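The studio wanted a new ending for Plokcombe by November, and Edgars Kuusk had written 23 of them.

He kept them in a drawer at the Dastbridge lot, clipped together in the order they had been turned down. In most of them the sea king drowned. In two he got married. Henao, who was directing, had liked the wedding until the test audience saw it. Out of 400 people, 300 said they would rather have the drowning back.
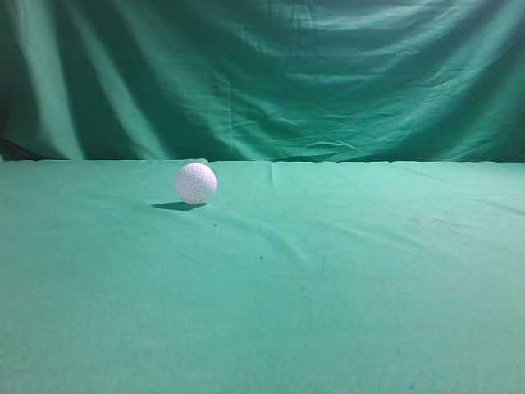 "So give them the drowning," Edgars said on the phone.

"The star won't drown," Henao said. "It's in his contract now. He has to be alive for part three."

Edgars made coffee and read the contract. It ran to 100 pages and the star was allowed to be wounded, but only above the waist.
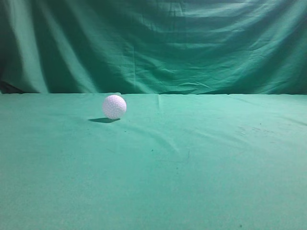

He went down to the effects stage after lunch to see what had already been paid for. Skusex, the company doing the water, would not start until the script was locked. There was green cloth hanging at the back and more of it laid flat in front, and on it one small white ball with dimples all over. Edgars looked at the shadow beside it for a while. It was long and dark and wider than the ball.

"Could he shrink?" he asked when Henao picked up.

"Who?"

"The king. He doesn't die – he just gets small."

Henao was quiet. Somebody was hammering on his end of the line. 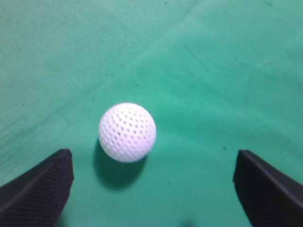

"How small?" he said at last.

"Small enough to lose."

"And part three?"

"They find him."

Henao said he would call the lawyers. Edgars sat down on a crate and started number 24.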